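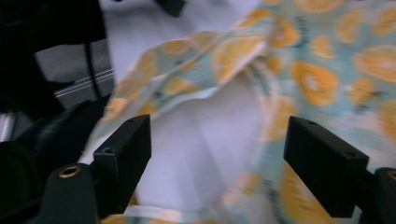
Linen folder / laundry hand, part time
Bednarek Linen Hire, Leno Street depot

We hire out table linen, tea towels and aprons to people who are having a party and don't own enough of any of them. It goes out folded and it comes back in a bag, generally in a ball, sometimes with a fork in it. We need one more person to stand between those two states.

The job is folding. There is some washing, some sorting and a bit of ironing when a bride's mother is involved, but if you took the folding out there wouldn't be enough left to advertise. At last stocktake we had 979 pieces on the shelves, and every one of them has opinions about where its middle is.

What you'll be doing

Emptying return bags and shaking everything out over the big table. Cutlery goes in the tub, corks go in the bin, and earrings go in the envelope by the phone.

Sorting whites from colours, and colours from the prints. The prints are our summer range, the citrus ones mostly, lemon slices on pale blue. They are far and away our most popular line and a nuisance to fold, as a wandering edge shows up against the pattern from across the room.

Folding to the house fold: hem to hem, print side out, thirds, then half. You may have been brought up to do half, then thirds. We will be kind about it for the first week.

Checking hems and putting anything frayed or stained in the Sastilov basket. (Sastilov is the mending service down the road. They collect when the basket is full, or when they remember.)

Bundling in lots of 12, tied with tape. Please, no rubber bands. There was an incident with a heated cupboard.

Who would suit

Someone who finds a square corner satisfying and can keep that feeling going until early afternoon. You'll be on your feet, lifting bags that weigh more than they look. No experience needed, although if you can fold a fitted sheet we'd like to watch.

You should be able to read a packing slip, get along with the radio and tell cream from ivory in poor light. A driver's licence is handy but we won't insist.

It may not suit you if you need variety. We tried calling the napkins variety and it didn't take.

Hours and pay

Mornings, 7:30 to 1:30, four days a week, with more on offer from December when the whole city decides to eat outdoors. Award rate, plus super. Tea, coffee and a biscuit tin of uneven quality are supplied. So is an apron, from the rejects pile, so expect a colour that didn't sell.

There's street parking out the front if you're early, and the 204 bus stops at the corner. The depot is upstairs from Zosska Upholstery. Use the side door, as theirs sets off a bell and then they have to get up.

The trial

Shortlisted people come in for a paid two-hour trial. We'll give you a mixed bag of 70 pieces and leave you to it. Speed isn't marked. We look at the stack afterwards, from the side, in silence, and it's less awful than it sounds.

How to apply

Send a short note saying which mornings you can do and when you could start. A résumé is fine, a page at most. You can also drop one in at the side door before 1:30. Fold it however you like, but we will notice.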